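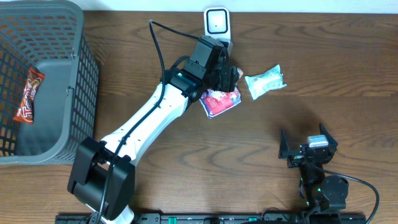

Coelho Street Library puts snacks on the table, and in a basket

Jul 23, 2022

The reading room at the Coelho Street Library has allowed food for three months now, and the carpet is still with us.

Until April, anyone caught with a chip in the building was walked to the front steps to finish it. Then Amna Lodhi, the branch manager, got tired of walking people to the front steps. She set out a gray plastic basket on the wooden table by the wall, filled it with small snack bags, and taped up a sign saying "Take one. Put one back sometime." The second sentence has been treated as poetry.

Lodhi says the branch has given away 2880 bags so far out of the 3000 paid for by a one-time grant from Zoster, the packaging firm across the river. That leaves 120, which at the present rate will see the library into the first week of August, or through one visit from the middle school chess club.

"We thought people would take one and sit down with a book," Lodhi said. "They take one and sit down with their phone. But they're sitting down."

The rules are brief. Snacks stay at the table. Wrappers go in the can by the door. Nothing with powdered cheese may be eaten within reach of the local history shelves, a line added in the second week after an incident involving a bound volume of county tax rolls. The tax rolls have been cleaned. They had not been requested by a reader in a long while, but the principle was felt to matter.

Opinion on the selection is divided. The chocolate goes first, usually before lunch, and the salty bags follow. The basket tends to end the day with a few stragglers in it and a few more left out on the wood, where people have picked something up, read the ingredients and thought better of it. Lodhi puts them back in the morning. Two patrons have asked in writing for fruit. Fruit was tried for a week and is remembered mostly by smell.

A written complaint has also come in about the noise. The library tested bags from Pikon and Clisent at the front desk to see which opened more quietly, and the staff could not agree on a winner, although everyone enjoyed the afternoon.

What happens in August is up to the city, which will take up the branch's request for snack money at its next budget meeting. Donations of sealed, single-serving packs can be dropped at the front desk during regular hours. Please check the date on the back first. The staff have seen what is in your cupboards.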